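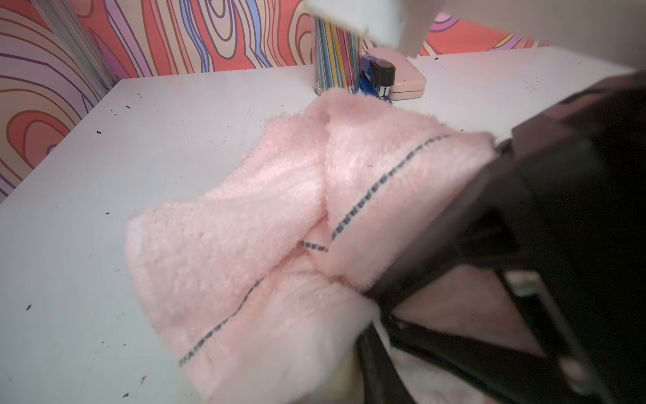 Wrist view, pink towel, right-edge grab. Pencils and stapler behind.

February 14, 2026

Saturday session, so I had the bench to myself and could play the music I like. Goal was 45 good towel folds for the Pamano set and I got 20, plus a pile of maybes that I'll get to further down.

The pink fleece one is a pain! It's thick and fuzzy and it stacks up in humps, so when you drag a corner across, half the towel comes along for the ride. On the thin dish cloths I can get a clean fold in one pull. With this one I kept ending up in the state in the picture, one layer lying diagonally over another and the dashed stripes zigzagging all over the place. I used to bin those and restart from flat. Today I decided to keep them and recover from wherever I was, and I think that's the right call, since the Singhal policy has seen hardly anything except nice flat starts and falls apart the moment it gets a lump.

Things I want to remember for next time:

Grab the edge, then wait a beat before moving. If I start pulling while the jaw is still closing, the action labels get mushy and the fold label lands in the wrong place. I went back over the early ones and the good grasps nearly all have that little pause in them.

Keep the wrist low. When I come in high I lose sight of the stripe, and the stripe is the best cue I have for which way the towel is lying. (Whether the model uses it, no idea. I'd love to run the plain yellow cloth against the striped one and compare. Somebody remind me.)

Clutter stays. I've been leaving the pencils, the stapler and the pink case at the back of the table and shuffling them every few episodes. The July batch was all bare table and we paid for it when we took the thing over to Skuststead, where it tried to fold a notebook.

Wipe the table between blocks. I didn't, and there are crumbs and specks all over the white top in the wrist view. Might be fine as free variety, but I'd like it to be a choice.

About the maybes. Episode 641 is a good one to look at if you're labeling: the grasp is right, the pull is right, and then I let go too early and regrasp. I marked it as a success with a correction. If you'd rather have a separate tag for that, speak up before I do the whole pile the same way, please.

Storage: the Dalen drive says it has room for up to 4,000 more episodes at the current settings, so no need to thin out anything yet. I did the copy before lunch and checked that the last few open.

Still to do: finish the other 25 on the pink towel, then the same again starting from a crumple on the left side. Everything so far has been right-edge grabs because that's what my hand likes, and the model is going to pick that up from me if I'm not careful.

Recent entries
Dish cloths, second pass
Why the gripper timestamps drifted
Skuststead trip: what broke
Labeling notes for Pamano
Singhal policy, first run on lumpy starts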